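Workshop Notes > Equipment > Planning

What we are buying for the second cell, and what we are not

2024-06-17

The budget for the second robot cell was approved last week, with 10 percent taken off the top, so I have spent most of my evenings moving lines around a spreadsheet. A few people who read the February post asked how we decide what to spend on. I'll go through the list as it stands now. Some of it may still change before the order goes out.

For anyone new, I look after equipment at Otulia. We are a small shop that does sorting and light assembly for other companies, mostly molded parts that arrive in bulk and leave in trays. We have one arm running and the second is meant to take over the tray loading, which is still done by hand on both shifts.

The arm is the biggest line and the one I have thought about least. We are getting the same model as the first, from Wunico, who also sold us the controller. I looked at two cheaper arms. One had a better reach. But we already have the mounting plates, the programs, and three people who know how to clear a fault without calling me. A different arm would mean a second set of everything, including training. The quote is good through the end of the quarter and includes delivery to the dock. It does not include getting it from the dock to the cell, which cost us a day and a rented lift last time. That has its own line now.

Grippers are where I got the first budget wrong. I put down one gripper and one spare set of fingers, as if fingers were something you bought once. We went through 11 sets in the first year. Most were not broken. They were the wrong shape for the next part, or the tips had worn enough that small pieces started turning in the grip. I had no money set aside for any of them, so they came out of the general tooling account, and I had to explain that at the end of the year.

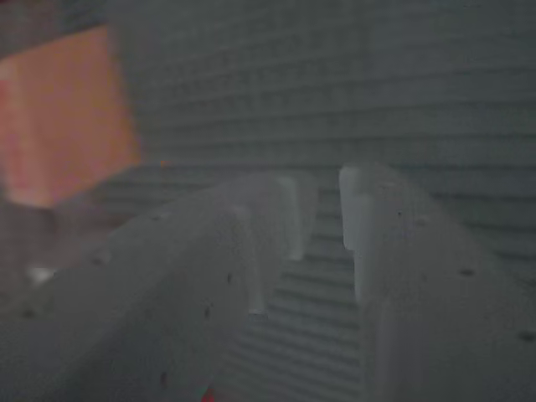 Finger sets will be a yearly cost this time, written down next to filters and belts. I have allowed for 15 sets across both cells. The shape I want to stay with has a broad rounded back and a raised, flat face at the tip, with the two faces looking straight at each other over a narrow gap. It is simple to draw again at a different width, and I can check the gap with a feeler gauge without taking anything off the arm. We also get specks on the light grey ones, and I used to reject fingers for that. I don't anymore unless a speck is on the gripping face. Inès Leblanc, who draws our fingers, would like to try a softer pad on the face, and there is a small amount in the budget for her to do that on one set first.

Whether to make fingers in-house was a longer discussion. We priced a printer good enough for the job, plus material, plus a cabinet to keep the material dry. It would pay for itself in the second year if we used it at the rate we order now. Against that, someone has to run it, and the person who would run it is already the person who does the drawings. For this year we'll keep sending the files out to Yeh and pay for the faster turnaround when we need it. Their standard time is 10 working days. I'll look at the printer again when we do the next budget.

The work surface is a small line that took up a lot of time. Parts slide on a smooth plate when the fingers come down, and a part that has moved even a little gets picked crooked. A ribbed surface has worked better for us with the small pieces. The drawback is cleaning. Dust sits in the grooves and a cloth won't get it out, so I added a brush and a small vacuum with a narrow nozzle. Neither costs much. I mention them because the first budget had no cleaning equipment in it at all and we bought it piece by piece from the hardware store.

Cameras next. The first cell has one overhead and one on the wrist. The wrist view is the one the operators use when something goes wrong, and they asked for the same setup again. I had planned to save money by leaving out the overhead camera and then put it back in after talking to them. To make up for it I dropped the second monitor. They can share the one on the rolling stand for now.

Guarding is from Ondard again, four panels and a door with an interlock. The price went up more than anything else on the list. I asked about used panels and they had some, but in the wrong height, and cutting them down would have cost most of the difference. So it's new panels.

Items I took out to meet the number:

- Second monitor
- Spare controller (the first cell's spare will cover both)
- Printer, material and cabinet
- Longer conveyor section
- Painted floor marking, which we will do with tape

The conveyor is the one I am least happy about. Without the longer section the trays will back up if the operator steps away for more than a few minutes. I may be able to move a section over from the packing line, where it is mostly used to put boxes on. I need to measure the legs first - the packing line sits lower.

I kept a contingency line and I would ask anyone doing this to keep theirs too, even if somebody points at it in the meeting. Last time ours went on an electrician, two cable runs and a replacement for an air regulator that was fine in the catalog and too small once everything was connected. The air supply has been checked this time. I have the readings in the same folder as the quotes.

The order goes out once I have the revised guarding quote. After that the lead time on the arm is 11 weeks, and I'd like the floor cleared and the power in place before it gets here. I'll post the final figures when the invoices are in, with the original estimates beside them.

4 comments | 15 shares

Contact | Copyright Workshop Notes | Back to top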